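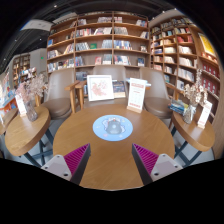
La mesa redonda de la librería, con su pegatina azul en el centro.

Enero. Las siete y media de la tarde.

Hoy he vuelto a la traducción después de casi dos semanas sin tocarla. Me quedaba el capítulo de las salinas, el que más pereza me daba, y lo he empezado en la zona de asientos de la librería porque en casa siguen con las tuberías del vecino de arriba. Han picado desde las ocho de la mañana. Al final he metido los folios en la mochila y me he ido.

El capítulo tiene 90 páginas en el original y calculo que en castellano se irá a alguna más. Darmawan Hidayat escribe frases muy cortas y luego, sin avisar, una de media página con seis oficios distintos dentro. Hay una palabra para el hombre que abre la compuerta y otra para el que la cierra. He puesto «compuertero» para los dos y no me convence. Le he escrito a Izzati Wuisan para preguntarle si en su pueblo se distinguía, y me ha contestado a mediodía que su abuelo decía las dos cosas según el humor. Lo dejo marcado en amarillo.

También he encontrado un error mío del capítulo 2: había traducido «marea muerta» donde era simplemente marea baja. Lo he corregido en el archivo, pero la versión impresa que tiene Soledad Mansilla sigue mal. Tengo que avisarla antes de que llegue a esa parte. Soledad lee rápido.

He comido un bocadillo de tortilla en el banco de la plaza, con guantes. Hacía sol pero no calentaba nada. Después he llamado a mi madre. Dice que ha cambiado la cita del oculista y que el limonero ha perdido hojas con la helada. Le he dicho que lo tape con una sábana vieja y me ha dicho que ya lo tapó, que por eso lo sabe.

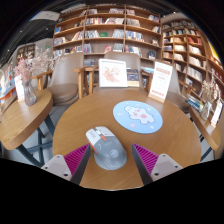

Por la tarde he avanzado menos. He estado un buen rato con la cifra de 1,596, que en el texto aparece sin unidad. Podrían ser sacos o podrían ser cestos, y el precio que da dos líneas después no cuadra con ninguna de las dos cosas. Además no sé si la coma separa millares o decimales. Por el contexto tienen que ser millares, así que en castellano la quitaré. De momento he puesto «cargas». Mañana miro el glosario que me pasó Adi Majimbun, si consigo abrir el archivo, que la última vez me salió todo en cuadraditos.

Llevo 200 páginas en total contando los borradores. La editorial, Tandholm, no ha vuelto a escribir desde antes de las fiestas. No sé si eso es bueno. Oísín Fahy dice que cuando no escriben es que están con otro libro y que aproveche. Él entregó el suyo tarde y no pasó nada, aunque tampoco le han encargado el siguiente.

A la vuelta he comprado pilas, arroz y el jarabe. La farmacia de la esquina estaba cerrada por inventario y he tenido que ir a la otra, la de la cuesta. Al llegar ya no picaban, pero había polvo blanco en toda la escalera hasta el segundo. En la puerta han dejado una nota: cortan el agua de nueve a doce. He llenado dos ollas y el cubo.

Pendiente: escribir a Soledad, glosario, llamar al seguro por la mancha del techo del baño.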